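4.2 Where the laughs fall in the sad scenes

The part of the data we had looked forward to most was the hospital and breakup material, and it did not let us down. Each of the 12 romantic comedies in our sample has at least one long stretch where the couple is apart and someone is ill, grieving or leaving town. We had expected these stretches to be close to silent in the theater. They were full of laughter! Across the 141 screenings recorded at the Pronbridge festival and at the Nakajima, our regular house in town, we marked 1796 shared laughs, and 778 of them came inside scenes that our coders had already labeled as sad from the script alone.

A shared laugh, as in Section 3, is one that starts in at least three separate parts of the room within two seconds. We kept the rule strict because a single loud laugher near a microphone can make a quiet room sound like a riot. Petro Antoniuk and Halyna Kravets coded every recording separately, without the picture running, and then met to settle the cases where they disagreed. Most of those were soft laughs that turned into something else halfway through: a sigh, a cough, a kind of hum that we never found a good word for and ended up calling "the murmur" in our notes.

The film that shows the pattern best is Trekance. Its middle half hour takes place almost entirely in a waiting room, with the heroine's parents on one side and the boyfriend they have never met on the other. On paper there are very few jokes. What there is instead is a lot of bad small talk, and the audience loves it. The biggest laugh in the film, at nearly every showing, comes when the father offers the boyfriend half of a sandwich and then takes it back to remove the tomato. It is a tiny moment, played flat, and it lands right after the doctor has given the worst news of the story. Evening crowds laughed at it longer than afternoon crowds did, with the laugh lasting up to 12 seconds at one late show in June.

Flirel works in nearly the opposite way, and that is what makes the two films such a pleasure to set side by side. Its sad scenes contain plenty of written jokes, many of them very good, and the room tends to let them go by. The laughs arrive later, in the first calm scene after the crying, and they often arrive on lines that are not especially funny. A waiter asking whether the table is finished with the bread got a bigger response than any of the one-liners at the funeral. We read this as stored laughter, held back while the audience decides whether it has permission.

Figure 4. A person at a light wooden table with a hand-held gripper, seen from directly above.

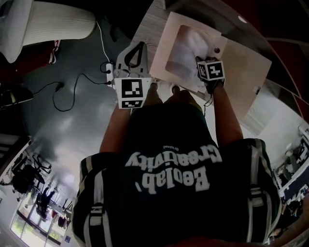 Permission seems to come from the characters themselves. When somebody on screen smiles first, even slightly, the shared laugh follows quickly and the whole room joins in. When no one on screen smiles, laughs in the sad scenes are patchier and start from the back rows. Trekance cheats a little on this point — the mother almost smiles at the sandwich, and the director holds on her face just long enough for us to catch it. We went back over that shot many times and still do not fully agree on whether it counts. Antoniuk coded it as a smile, Kravets as a swallow.

Repeat viewers complicate the story in an interesting way. Several late shows of Flirel drew people who clearly knew the film, and these audiences laughed at the funeral jokes that first-time crowds had passed over. They already knew that the grandmother's letter would be found and that the couple would speak again, so there was less to hold back. The bread line still got its laugh, though a smaller one. We take up the effect of knowing the ending in Section 4.3, where the same comparison is made for the remaining films.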